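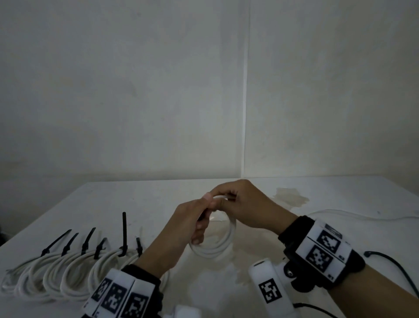

Learning from Human Demonstration
Unit 5: Wrist Tracking and Hand Data for Manipulation
Handout prepared by Elīna Vaher. Revised 16th April.

Purpose of this unit

Students should leave this unit able to describe how hand motion is recorded from a person at work, how the recording is turned into training data for a two-armed robot, and where errors enter. The running case is the Skelitz cable set, in which a person coils white cables and secures the coils with black zip ties. Unit 4 on camera calibration is assumed.

5.1 Why cables

A cable has no fixed shape. Its position cannot be given by a single pose, as that of a block or a cup can, and its shape responds to every movement of the fingers. Programs written by hand for such objects tend to be long and to fail when the cable is slightly stiffer or longer than expected. Learning from demonstration replaces the written program with recorded examples of a person doing the task.

Coiling is a useful case for study. Both hands must work together, the fingers hide the part of the cable that matters most, and the state of the task changes gradually.

5.2 Recording the wrists

Each wrist carries a black band with square printed markers. A marker of known size, seen by a calibrated camera, gives the position and orientation of the band relative to that camera. Several markers are placed on each band so that turning the forearm does not remove all of them from view.

The camera is at the head and moves during the task. Wrist poses are therefore first obtained in the camera's own coordinates and must be moved to a fixed frame before they are compared across time. Let C be the pose of the camera in the table frame and W the pose of the wrist in the camera frame. The wrist pose in the table frame is the product CW. The order matters, and reversing it is the most common error in submitted work.

5.3 Sources of error

Marker blur. Fast turns of the wrist smear the marker edges. Detections with a high reprojection error should be dropped and the gap filled by interpolation, provided the gap is no longer than 5 frames.

Loss at the image border. The wrists are often low in the image while the fingers are near the center. Markers at the border suffer most from lens distortion and may be only partly visible.

Band slip. The method treats the band as fixed to the forearm. If it rotates during a session, every later pose carries a constant offset. A short check pose at the start and end of each session reveals this.

Finger motion. The wrist pose says nothing about the fingers. Pinching and twisting must be estimated separately.

5.4 From recording to policy

The Skelitz set holds 2,000 demonstrations. Each is resampled to a fixed rate and cut into overlapping windows of 32 steps. The policy receives the current image and both wrist poses and predicts the next window of motion. Only the first part of each window is carried out before the policy is called again.

Demonstrations must be divided by session before windows are cut. Dividing afterward places nearly identical windows in both the training and test sets, and the resulting scores are not valid.

5.5 Assigned work

Complete the 3 problems on the Unit 5 sheet. Problem 2 requires the Rokon viewer, installed on all laboratory machines. Requests for access to the recordings should be sent to Piret Paulauskas.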